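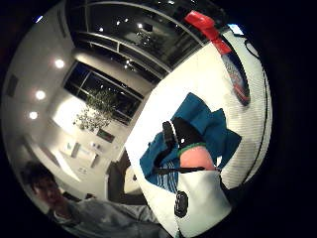

How did people in a castle get their water?

A castle had thick walls to keep enemies out. But walls are no use if everyone inside is thirsty. When an army surrounded a castle and let nothing in or out, it was called a siege. A siege could last for months, so the castle needed its own water.

Digging a well

Most castles had a well. This is a deep hole that goes down to where water collects in the ground. If the castle stood on a hill, the hole had to be very deep. The well at Istard Castle goes down 344 feet, mostly through solid rock. It was dug by hand with picks and hammers, and the broken stone was pulled up in baskets.

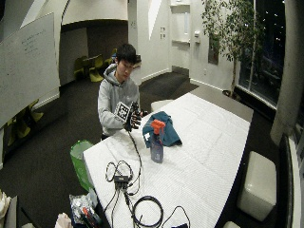 M. Ajayi
Learning Officer, Tolero Museum
3 January 2022

Pulling up a full bucket from so far down was hard work. Some castles used a windlass, a roller with a handle that winds up the rope. Others had a big wooden wheel, and a person or a donkey walked inside it to make it turn.

Catching the rain

Fuvar Castle has no well. Rain ran off the roofs, along stone gutters and into a tank called a cistern. The biggest cistern there holds over 735 buckets of water. October was a good month for filling it. In a dry summer people had to be careful.

What was the water used for?

Drinking, cooking, washing and giving to the horses. Water was also kept ready for putting out fires. Many people drank weak beer as well, even children.

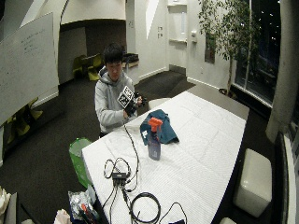

A spray bottle and a cloth on the table.

Can you still see a castle well?

Yes. Many ruined castles still have one, usually with a metal grille over the top. Never climb on the grille or drop things through it.

Words to know

Siege: when an army surrounds a place and waits for it to give in.
Windlass: a roller used for winding up a rope.
Cistern: a tank for storing water.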